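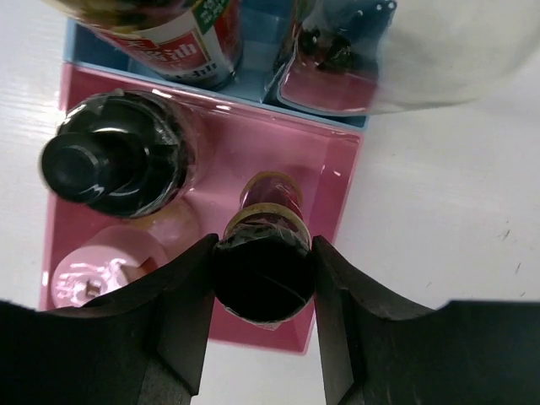
Subject: Re: [homebrew-vinegar] How long before I can bottle?
From: Stela Grecu
Date: 2018-08-11

Hi all,

Oh boy, this one takes me back! Quoting the bit I'm answering:

> I started a red wine vinegar in May in a Durnico jar with a cloth over
> the top. It smells sharp but there's a slimy disk on the surface and my
> husband wants it out of the house. Is it ruined? And can I bottle it now
> or do I wait for fall?

Not ruined at all! The slimy disk is the mother and you want her. If she's smooth and kind of tan or pinkish you're fine. Fuzzy, with blue or green or black spots, is mold, and then the whole batch goes down the drain and you boil the jar.

As for bottling, May to now is plenty for red if the kitchen has been warm. Stick a clean straw down the side (don't dunk the mother, she sulks and sinks) and taste it. If you still get wine at the back of your throat, give it two more weeks. Mine always goes slower in the Sowa crock than in glass, and I've never worked out why.

When it's ready, pour it through a coffee filter and fill the bottles right up to the neck. Air is what starts a new mother growing in there, and then your sister calls to ask what the jellyfish is. I like little bottles for gifts, the dark ones with a tight cap. I used to buy corks from Kivent but half of them crumbled on me, so now I save screw caps with plastic liners. Plain metal lids will rust, ask me about the pantry shelf in Bratmont sometime.

Then let it sit in a dark cupboard for a couple of months if you can stand to. It gets so much rounder! I opened one last night that I'd forgotten behind the flour and had it on tomatoes with salt, and that was dinner.

One more thing, please don't use it for canning pickles. Homemade can come out weaker than the store kind and you can't tell by tasting. Salads, beans, marinades, all good.

Does anybody have a spare white wine mother, by the way? Mine got moldy while I was traveling and I'd happily trade a chunk of red for it.

Stela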